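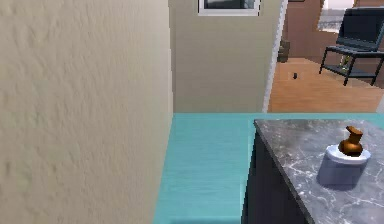

Plaster, paint and the back hallway

We moved into the house on Stolton in December and the first thing I did was make a list of every wall I wanted to change. It ran to two pages. Most of it is still on the list. The back hallway is done, so I'm writing down what I did while I still remember it, mainly for my own use when I get to the bedrooms.

The house is old enough that no two rooms have the same wall finish. The front rooms are smooth. The hallway had a heavy sand texture on one side and three layers of wallpaper on the other. The kitchen has something a previous owner put on with a broom, or so it looks. I don't mind texture. What I minded was that the hallway was dark, and every scuff from a shoe or a grocery bag showed.

My first plan was to skim everything flat. I asked Danylo Hutsuliak for a price, as he had done my sister's ceilings and they came out well. He quoted $893 for the one hallway, both sides, with sanding and primer. He also told me to leave the sand side alone. It was sound, he said, and skimming over sound texture in a narrow hall mostly makes dust. I thought about it for a week and took his advice. The papered side he left to me.

Getting the wallpaper off

The top layer came off dry in long strips. The second layer was painted over and needed scoring. I used warm water with a little dish soap in a garden sprayer, waited fifteen minutes, and went at it with a wide plastic scraper. A metal one is faster but I gouged the plaster twice in the first hour and put it away.

The bottom layer was the worst. It was thin, green, and glued down with something that turned to jelly when it got wet. I ended up washing the wall three times with clean water and a sponge after the paper was gone. If you leave paste behind, the paint will crackle over it. I knew this because the downstairs closet has exactly that problem.

It took me five evenings. I had planned on two.

Patching

There were a lot of small holes and one long crack running from the door casing up toward the ceiling. For the holes I used ordinary premixed compound. For the crack I opened it up with a utility knife, taped it with mesh, and put setting compound over that in two coats. A third thin coat went on with the premixed stuff so it would sand easily.

I bought the compound and the primer at Hattar, the hardware store past the bridge. They're a bit more expensive than the big place but the man at the paint counter will look at a photo on your phone and tell you what he'd do. He told me to prime the patches first and then the whole wall. I only primed once, over everything, and I can see one of the patches in the evening when the hall light is on. So he was right.

Choosing the color

This part took longer than the work. I had sample cards taped up for most of a month. White looked gray in there. Anything yellow looked like old teeth. I narrowed it down to two beiges, one called Vanon and one called Lano, and painted a big square of each. They were so close that my sister couldn't tell them apart from the kitchen. Vanon has a touch more pink in it at around nine in the morning, and by lunch I couldn't see the difference either. I went with Lano.

I rolled it on with a thick nap on the textured side and a short nap on the smooth side. The texture drinks paint. I had read that and still came up short, and had to go back for another gallon before the second coat. Eggshell finish on both sides, which wipes down fine so far.

What it cost

All in, with the tools I had to buy and the extra gallon, I spent $818. That is not much under the price for having it all done, and when I told Danylo he was polite about it. A good part of that was the sander, a decent ladder and a work light, and I'll use those again in the bedrooms. The drop cloths too.

Still to do: the baseboards need a second coat, and the door at the far end sticks now that it's been painted. I'll plane the top edge when the weather dries out. After that I want to start on the small bedroom, where there is more of the green paper.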